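Home Garden Plants Tools Letters Contact

Mudgway hand weeder, long handle: my opinion after one season

I bought the Mudgway weeder in February, when the wild sorrel in my garden was already higher than my knees. My garden is in Fultavside, on the slope behind the old chapel, and the soil there is heavy clay with many stones. In winter it sticks to your shoes and in summer it becomes like a brick. A tool for such a soil must be strong, and I have broken two cheap ones before.

The weeder is 90 centimetres long. It has a forked blade of steel, a small foot rest on the left side and a handle of ash wood. I paid 276 lira for the first one I had, years ago, and it bent in the same week. This one cost 2113 lira at Stullell, so you can imagine that I thought about it for some time. My neighbour Malcolm Tapley, who grows aloes and does not like to spend money, told me I was mad.

How it works in the ground

After rain it is a pleasure. You put the fork beside the root, step on the foot rest and pull the handle back towards you. Dandelions come out whole, also the long ones, and the sorrel comes with most of its little bulbs if you are slow. Between my agaves I could work standing up and my arms stayed away from the spines. For this alone I am grateful, as everybody who has weeded under an agave will understand.

In dry ground it is another story. From June on I had to water the evening before, otherwise the fork only scratched the surface. Thistles I could not pull at all in July, I had to cut them.

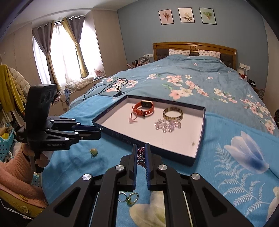
What I do not like

The foot rest is too narrow. With garden boots it is all right, with lighter shoes I felt it under my foot for the rest of the day. It is also fixed on the left, and my wife, who steps with the right foot, gave up after ten minutes.

The varnish on the handle came off in the first month, exactly where the hand sits. I have sanded it down and rubbed it with linseed oil, and now it feels better than when it was new - but for this price I should not have to do it.

Compared with the Unden

The Unden weeder is the one most people here know. It costs 382 lira less and it is lighter, which you notice when you carry it up a slope. I borrowed one for a few days. In the flower beds near the house I found it just as good. In the clay the blade moved a little in its socket, and I did not dare to put my full weight on it.

If your soil is soft, take the Unden and buy some plants for the rest of the money. For clay and stones I would buy the Mudgway again, and I would oil the handle before the first use. Malcolm has asked for mine twice since the autumn rain.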